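4.3 Unwanted contact during the approach phase

In the first two experiments we counted an episode as failed only when the target object was not inside the tray at the end. This measure hides a problem that we noticed late in the work. The arm often touched objects which were not the target, and sometimes it pushed them a long way, but the episode was still marked as a success. For a kitchen with glass and open bowls this is a safety matter, and for this reason we treat it here in a separate section.

We ran the Graklow policy for 216 episodes in the Kimwood kitchen set, with the same settings as in Section 4.1. The simulator writes a contact record for each link of the arm at every control step. An episode was marked as "unwanted contact" if any part of the arm, including the hand and the fingers, touched a non-target object with a force above the threshold of Section 3.4. Light touches below this threshold were ignored, and so were contacts after the target was already lifted, because these depend also on the shape of the held object.

Unwanted contact was found in 61 episodes. In 54 of them the target was still placed correctly, so the usual success rate does not show them at all. We consider this the main result of the section. A reader who sees only Table 2 would believe that the policy is safe enough to move to the real arm, and we ourselves believed it for several weeks.

We replayed all the marked episodes by hand and looked for the first contact in each. Most of the first contacts happened in the approach phase, when the gripper was already open and was moving down to the pre-grasp pose. The hand camera was looking at the target at this time, and the objects beside and behind the hand were outside of its view. The policy has no memory of earlier images. When a tall object leaves the view, for the policy it does not exist any more, and the next action can go directly through the place where it stands.

Figure 6 gives the type of layout in which we saw the fault most often. Tall objects, such as the paper towel roll and the soap dispenser, stand close together with low ones, and the bowl is near the right edge of the counter, next to the open gripper. A small sideways error of the hand is enough to move the bowl, and on that side there is not much counter left. Low objects in the middle of the group are a different difficulty. To reach them the fingers must go down between tall neighbors, and the opening of the fingers was learned from demonstrations in which the objects had more space between them.

We first suspected the collision shapes. In the Kimwood set every object has a simplified shape for contact, and for a hollow object such as the crown this shape can be larger than what is drawn. The arm could then "touch" something that is only air in the picture. We replaced the simplified shapes with finer ones and repeated the marked episodes from the same starting states. The contact disappeared in 2 of them. The collision shapes are therefore a real source of error, but a small one, and we kept the original shapes for the rest of the paper so that the numbers can be compared with Section 4.1.

The second suspect was the delay between image and action. The Vanags controller, which we use below the policy, accepts a new goal pose only when the previous motion segment is finished. If the policy changes its mind in the middle of a segment -- and near the target it does so frequently -- the arm continues toward the old goal for a short time. In the replays we could see this clearly as a small overshoot before the hand turned back. Several contacts happened exactly in this overshoot. We changed the controller so that a running segment can be interrupted, and the overshoot became smaller, but the arm also became less smooth and the grasp itself was more often missed. We do not have a good setting for both at present. The results in the other sections were produced with the original controller.

It must be said that a fixed stop rule does not solve the problem either. We tried to halt the arm when the contact force passed the threshold. The arm stopped as intended, but light objects had been pushed already, and after the stop the policy had no way to continue. It was waiting above the counter until the time limit. An operator standing near a real robot would probably reset it by hand, and this brings a person into the workspace at the moment when the state of the arm is least clear. We would advise against using such a rule alone. 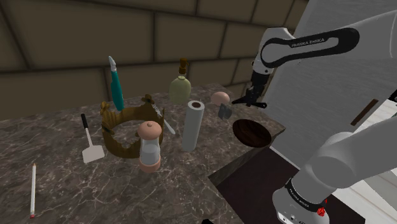 Figure 6. Simulated counter layout with the Franka Emika arm on the right side. The gripper is open just above and behind the small round bowl.

4.4 Effect of a second camera

The observations above suggest that the policy needs to see the space around the hand and not only the space below it. We added a fixed camera, placed opposite the robot base, and trained the policy again on the same demonstrations, which had been recorded with both views from the beginning. The Plodthorpe encoder was used for each view with separate weights. No other part of the training was changed, and the starting states were those of Section 4.3.

With the second view the hand more often took a higher path over the tall objects and came down later. The first contacts that remained were mostly with the forearm, which passes over the counter when the target is far from the base. This link is visible in the fixed camera, but the demonstrations contain very few examples where a person had to lift the elbow to avoid something, so the policy could not learn it from them. We are collecting such demonstrations now, with the group of objects placed nearer to the base.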